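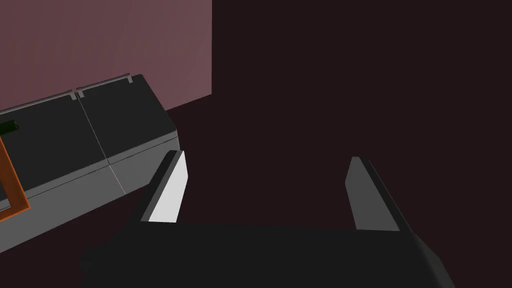 Print E-mail

Ticket 2717
Product: Bundisard simulator, house scenes
Rule set: Montoya handling rules, two-arm mobile robot
Opened by: Emiliano Yáñez
Opened: Sep 12, 2019
Status: Closed, with one open point

Problem as reported

We run the Montoya handling rules as an automatic check on every episode before it is accepted. In scene 107 the check gives a stop under rule 59 (hand tools near a shared table) in almost every run where the robot takes up the drill. In the same scene, with the bottle or the cup in the gripper, the check passes.

My colleagues at the Liscombe office proposed to switch off rule 59 for this scene. I do not want to do it before we understand the cause. A rule that is switched off in one place is usually forgotten there, and we had such a case in February.

Text of the rule, copied from our handbook:

"A hand tool with a working end is carried with this end away from any seat and from any place where a person can stand at the table. When the tool passes over a table, the trigger must be locked. The arm moves at reduced speed until the tool is set down."

What I tried first

1. Restarted the scene from the saved state. Same stop.

2. Lowered the arm speed to the reduced value by hand. Same stop, so the speed is not the cause.

3. Opened the trigger lock field in the episode file. It was set to "locked" from the moment of the grasp. This part of the rule is fulfilled.

4. Moved both chairs out of the scene in a copy. The check passes. From here I suspected the seat zones.

5. Put the chairs back and stopped the episode with the drill over the tabletop. The right gripper holds it, and the chuck points across the table. One chair is at the far end and the other on the near right side.
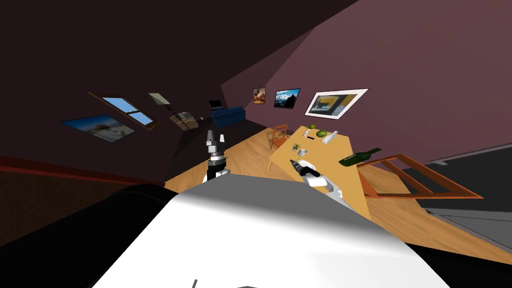 6. Printed the seat zones for this same moment. Each chair should have one zone, which covers the seat and the space in front of it. The chair at the far end had a zone that covered also a large part of the tabletop. The direction of the drill goes through this zone, and therefore the stop.

Answer from Dolum support

Thank you for the clear steps. We could repeat the behavior with your file. The seat zone is made from the bounding box of the chair together with everything that touches it. In your scene the chair model touches the table edge by a very small amount, so the table is taken as part of the seat. A bottle or cup has no working end, and rule 59 is not asked for them. This explains why those runs pass.

As a workaround, please set "zone source" to "object only" for all chairs. The correction will be in the next version of the zone tool. Please do not switch off the rule.

Result after the workaround

I changed the setting for both chairs and ran the saved episodes again. Most of them pass now. A few still stop, and I looked at each of these one after another. In all of them the arm turns the drill in such a way that the working end sweeps over the real seat zone while the base is still moving. Those stops are correct. The planner has to be improved there and the check has to stay as it is.

I have written the following into our working notes for the house scenes:

- Before you report a false stop, print the zones and look at them in the 3D view.
- Do not move furniture in the original scene. Make a copy and write in the notes what you moved.
- An episode with a stop is kept together with the log of the check. Please do not delete it, also if you think the stop is wrong.
- A change to a rule needs a second person who reads it. A change to a zone setting needs only a line in the notes.

Open point

The rule says "any place where a person can stand at the table". At present the check looks only at seats. For a table with free sides this is not enough in my opinion, and I would like to have standing zones along every side that the robot itself does not use. Dolum support has taken this as a wish, without a date. I will open a separate ticket for it and put the link in the comments.

E. Yáñez

Print E-mail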